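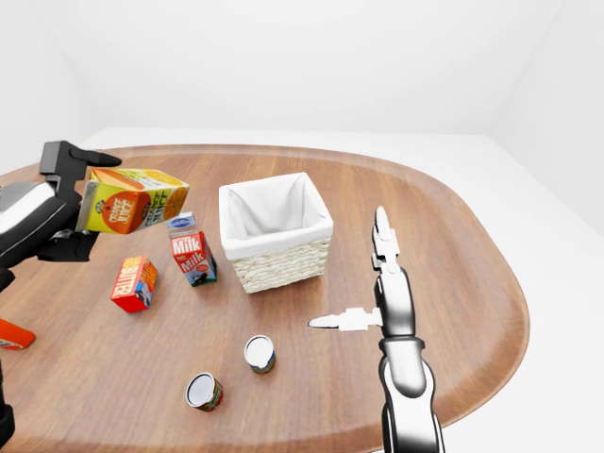
Romdale basket-packing study — scene and episode inspection checklist
Reviewer: Lahcen Ashour
Batch: October, simulated set, 2352 episodes

Thank you to everyone who sent notes on the last version of this list. I've kept the items short and put my comments under each one, and I'm afraid the comments have grown again. Please read them once through before you start marking.

1. Start state
[x] Basket upright, liner folded over the rim
[x] Groceries resting on the table, none sunk into the surface
[x] Both hands clear of the items
Comment: Open the first step of the episode and take your time with it. A can that starts a little way into the wood will jump when physics begins, and then the policy gets blamed for a mess it didn't make. The table rim is the other place to look, as Mandovia's older scenes had a gap there. 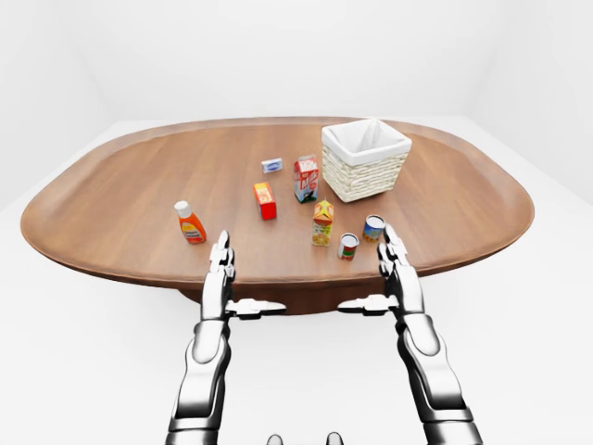
Item 1, start state: groceries out on the table, basket empty, both hands at the near edge.

2. Grasp and carry
[x] Item held between the fingers, no visible overlap
[x] Carry path passes above the basket rim
[ ] Contact force under the limit for the whole carry
Comment: I left the last box open on purpose. The force log is written every 8 steps, and a short squeeze can slip between two entries. Wi has promised a finer log for the next batch, and until we have it please write "not checked" and move along — I would much prefer an honest blank to a hopeful tick. Tilted cartons are fine. We don't grade for neatness.

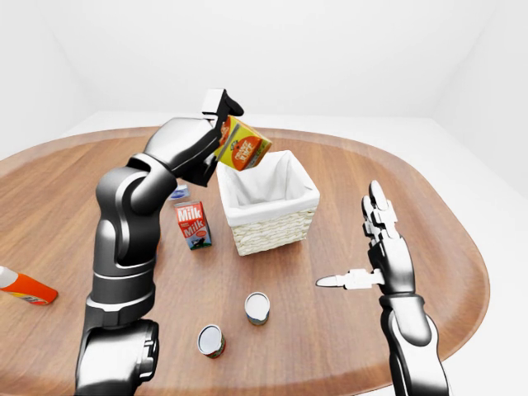
Item 2, carry: juice carton held over the basket, right hand empty.

3. Idle arm
[x] Stays outside the working arm's path
[x] No drift while waiting
Comment: Compare its joint readings at both ends of the episode. You will be tempted to do this by eye, and I was too for the first 400, but small drift is very hard to see against a plain room.

4. Items on their sides
[x] Marked in the notes, with the name of the item
[x] Not counted as a failure by itself
[ ] Cause recorded
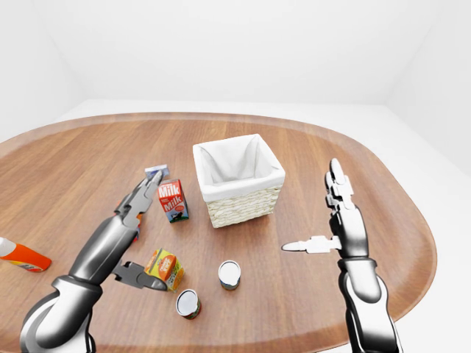

For the cause, go back through the contact log and find the first touch on that item, whether it came from a finger, the forearm or a neighbor. If the item was already down at the first step, write "start" and leave it there. Cans are easier than boxes in this respect, and bottles are the worst of the lot, so give yourself a little extra time on those.

5. Sign-off
[x] 2 reviewers per episode
[ ] Zido export matches the marked sheet
Comment: The export still drops comments that run past one line. Keep your own copy of the sheet until that has been mended, please, and send me anything you weren't sure how to mark.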